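The checklist has 114 items and I have questions

I spent most of April reading the Kastberg checklist, the one the sidewalk robot people keep waving around whenever a city asks how they know the things are safe. It has 114 items. You tick them, you get a letter, and the letter goes in the binder you hand to the city.

I test delivery software for a living, so I like a checklist. What bothers me in this one is how much of it is paperwork about other paperwork. Item 7 asks whether you have a written policy on yielding to pedestrians. Fine. Nowhere does it ask how far from the pedestrian the robot has to stop, or what it does when the pedestrian also stops and the two of them stand there.

Then there is the simulation section, the part vendors love. Dosudico says its courier robot has completed 1,193 simulated crossings without a contact. I believe them. I would also like to know how many of those crossings were the same crossing. If I walk over my own street every morning at ten I can get to a big number too, and I will have learned very little about that street at dusk.

The checklist wants "a representative range of conditions" and leaves the word representative to the vendor. Khoury, who make the curb sensors, at least publish their list of conditions. It's short, but you can argue with it. Houshang Alipour pointed out to me that over 80 percent of the runs in one filing he read were in clear weather at midday, and the filing passed anyway.

What I'd ask for instead is dull. Publish the scenes. Say which ones have hard shadow across the walking surface, which have posts and poles near the crossing, which have dark storefronts behind the thing you need to detect. Say how many have people in them — and what the people do. Let someone outside the company choose a portion of the test set. And when a run fails, keep it in the file with a note on what was changed, because a record with no failures in it tells me the failures went somewhere else.
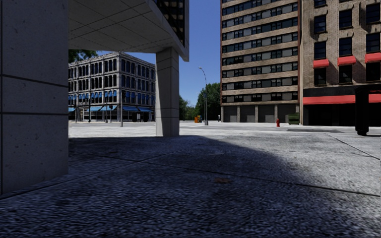

Filed under: Standards & Grumbling

A rendered corner like this one is decent test material, I'll give them that. The shadow runs over the paving and ends on a curve, with nearly white slabs past it, and there's a hydrant and a dumpster out in the bright part. I'd want it run again under cloud, and again with the sun moved. One blue sky is one condition, however many times you press start.

Cidonport is supposed to vote on accepting the Kastberg letter as enough for a permit. I hope they ask for the scene list first. The company will say it's proprietary. They said that about the stopping distance too, and then it showed up in a sales brochure.

3 comments

curbcut_marla
Thank you for the bit about stopping distance. I use a chair and "yields to pedestrians" means nothing to me without a number next to it.

T. Oberlin
Bit harsh on Kastberg. The old version had no simulation section at all. You have to start somewhere, and small vendors can't afford to publish everything.

pdx_nightshift
Midday in clear weather, sure. My deliveries come at 11 p.m. in the rain.

Recent posts
What "supervised" means when one person watches twelve screens
A beep is not a warning
I read the Khoury conditions list so you can skip it

Contact | All posts | Back to top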